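Getting a Sheet to Lie Flat on a Large Bed

I spent years believing that people with smooth beds owned better sheets. Some of them do. Most of them know a few things about corners and have accepted that the first five minutes go slowly. What follows is what works in our house, where there's one large bed that everybody considers theirs and a rotating supply of sheets chosen by the person with the least interest in making it.

Start with the mattress

Strip everything. If you're putting a clean sheet over a crumpled pad, you can pull until your fingernails hurt and the lumps will still be there. Smooth the pad first, tug it down at all four corners, and check that the mattress is pushed up to the headboard. Ours creeps toward the foot over a week or two, and then the sheet comes up short at one end and I blame the dryer.

While you're down there, run a dry cloth along the headboard. Dust collects on the top edge where you never look, and shaking out a sheet sends all of it onto the clean bed.

Which way is up

Plain sheets forgive everything. Printed ones don't. Before you commit, lay the folded sheet in the middle of the mattress, find the picture or the lettering, and decide who is supposed to be reading it. Most large prints make sense from one side only, and the maker's idea of the right side may have nothing to do with where your pillows go. If the fit is the same both ways, choose whichever you can live with until laundry day. I have turned a sheet around twice at eleven at night on a point of principle, and I don't recommend it.

Corners, in order

Do the two at the headboard first, then cross the bed on the diagonal for the third. The fourth will be a fight. Lift that corner of the mattress a few inches, hook the sheet underneath, and let the weight of the mattress do the pulling. With a flat sheet, tuck the head end, then the foot, then the sides.

Once it's on, go around with your palms and push from the center toward the edges. Don't pat. Patting only moves the wrinkle to a neighbor. Long folds near the foot usually want a pull straight down from that end, and diagonal creases point toward the corner that needs more tension – follow them and tug there.
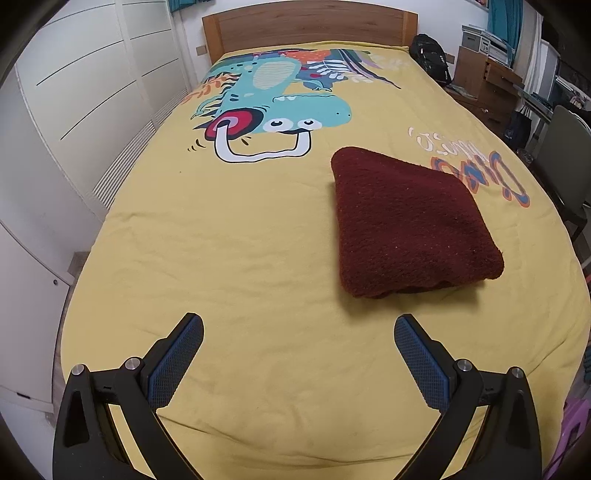 Dinosaur with headphones, mustard background. A few creases toward the foot, and I've stopped caring.

A word on how smooth is smooth enough. Shallow wrinkles vanish under a blanket. A hard fold you'll feel through pajamas at 3 a.m., so that one is worth fixing. If you need the bed to look ironed, mist the creases lightly with plain water, stretch them flat with your hand, and leave the blanket off until the sheet is dry. I use a 16-ounce spray bottle that used to belong to a fern.

Specks and spots

Bright sheets show everything. Look the surface over before the blankets go on, and try a lint roller on any dark speck. If it won't lift, dab it with a damp cloth and a drop of dish soap, working from the outside in. Don't scrub on top of a print, or you'll have a clean spot and a pale one.

Keeping the color

Wash prints inside out in cool water, with less detergent than the cap suggests. Take them out of the dryer while they're slightly damp and put them straight on the bed. My neighbor Remo Aebischer hangs his over two lines in the shade, and his sheets have outlasted two washing machines. He brings this up more than I'd like.

Fold the spare set and store it inside one of its own pillowcases. You'll never again find yourself holding a fitted sheet and a pillowcase from two different decades – well, less often.

Last updated: November

Related tips
Pillowcases: the case for owning too many
How to fold a fitted sheet, badly but quickly
Getting the dust out from under a low bed
Blankets that shed, and what to do with them

Contact | Copyright Puswood Household Notes | Back to top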